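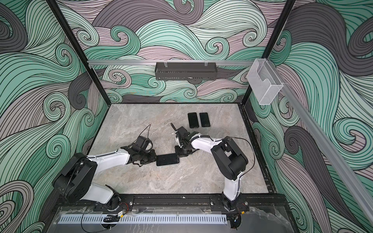 The arms were the cheap part

Every equipment budget I have read at Mulorico begins with the arms. They sit at the top of the sheet in bold, with a quote from Sorberg stapled behind them, and everyone reads that line, winces, and signs. The trouble lives further down, in the row marked "sundries", where we had put 900 for the year and felt rather generous.

Sundries is cables. It is cable ties, clips, brackets, and a length of slotted duct that somebody assumed came with the table. It is a clear panel for the front, and then a second clear panel once the first looks as if a cat has lived behind it. We had spent our 900 in 9 weeks, and finance sent a note asking whether we were eating the stuff.

Then there are the things you want the arms to pick up. If your work is handling phones, you need phones, and cases for them, and more cases in other colours. 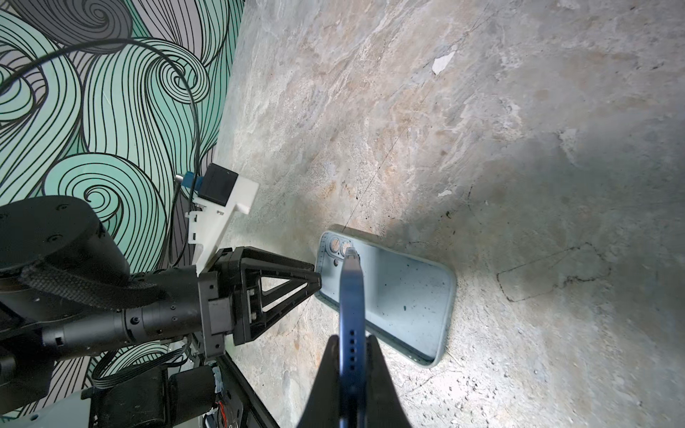

None of this appeared in the plan, which had a single line for "test items" and a figure copied from a project that handled cardboard boxes. Cardboard boxes are very good value. I recommend them to anyone whose funding is uncertain.

My view, for what it's worth in April when the new forms come round, is that the planning should be done upside down. Start with whatever gets scratched, lost, snagged or swapped. Price two of each. Add the hours of whoever will be on their knees looking for a connector. Put the arms in last, when you know what's left, and if that means waiting for the Kestov grant round, wait. We bought two arms with enough left over to run them until lunch.

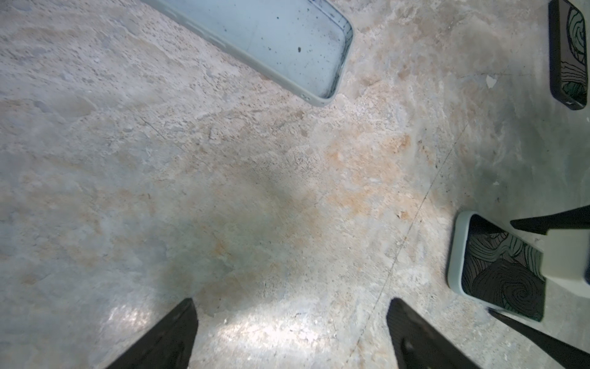

By A. Stępień
Opinion | Workshop and Lab

I know the objection. A sheet with 42 lines of clips and brackets looks fussy, and a fussy sheet gets sent back. Mine was, with "can this be simplified?" pencilled beside the duct. I simplified it by putting the whole lot under "arms, complete" and it went through the same afternoon.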